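Galería: doblado de ropa blanca sobre la cama, dormitorio infantil

Athumani, vivienda 2. Actualizado el 10 de abril.

Esta galería complementa la ficha de doblado de prendas de algodón de la guía doméstica Akora. La ficha recoge medidas, secuencia y tolerancias; aquí se reúnen las notas sobre la superficie de trabajo y sobre la posición de la prenda, que en la versión impresa quedaban reducidas a dos líneas. El texto es de Augustina Issahaku. La revisión de términos corresponde a Sang Lại.

Se parte de ropa limpia y seca. Las indicaciones valen para camisetas, camisas ligeras y toallas de tamaño medio. Quedan fuera las prendas con cremallera metálica y la ropa de cama, que tienen ficha propia.

1. Superficie
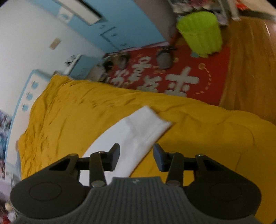

La cama es una superficie de doblado aceptable cuando no se dispone de mesa. El colchón cede bajo la mano y el pliegue marcado resulta menos vivo que sobre tablero, por lo que conviene alisar dos veces. Interesa también el contraste: sobre una colcha amarillo mostaza, el contorno de una tela blanca se lee sin esfuerzo, incluidas las arrugas grises del tramo superior y el pico que sobresale a la derecha. Con colcha blanca, esas mismas arrugas se localizan al tacto. La colcha debe quedar tensada antes de empezar; un pliegue de la base se transmite a la prenda.

Distancia mínima recomendada entre la prenda y el borde del colchón: 15 cm. Con menos margen, las mangas largas cuelgan y arrastran el resto de la pieza. En camas adosadas a la pared se trabaja desde el lado libre y se gira la prenda, no el cuerpo.

Las toallas de hasta 300 g se doblan en el aire y se apoyan al final. Por encima de ese peso se extienden primero sobre la colcha, con el lado corto hacia quien dobla.

2. Prendas con estampado
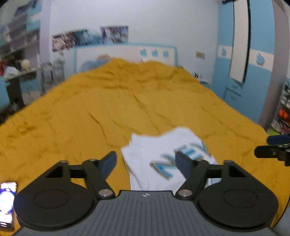
El estampado condiciona la orientación del doblado. En prendas de niño la ficha pide dejarlo a la vista, de modo que se identifique la pieza en el cajón sin desplegarla. Se coloca la cara estampada contra la colcha, se llevan los laterales al centro, se dobla en altura y se da la vuelta. Una rotulación en diagonal, como las letras azules en las que se alcanza a leer «NEW», obliga a tomar como referencia la costura de los hombros y prescindir del texto. Si se alinea por las letras, el paquete sale torcido.

El tercio de la cama próximo al cabecero no se utiliza. El relieve que forman las almohadas bajo la colcha desnivela la prenda y hace que se deslice hacia los pies. Se puede reservar esa zona para apoyar los paquetes terminados, en una sola altura.

Guardado: en armario, paquetes en vertical si el cajón lo permite; en balda, apilados con el canto doblado hacia fuera. Para los separadores Provik, consúltese la tabla de anchos de la ficha.

Referencia de la ficha: Clolteo 2,159. Próxima ampliación de la galería en mayo, con calcetines y ropa interior.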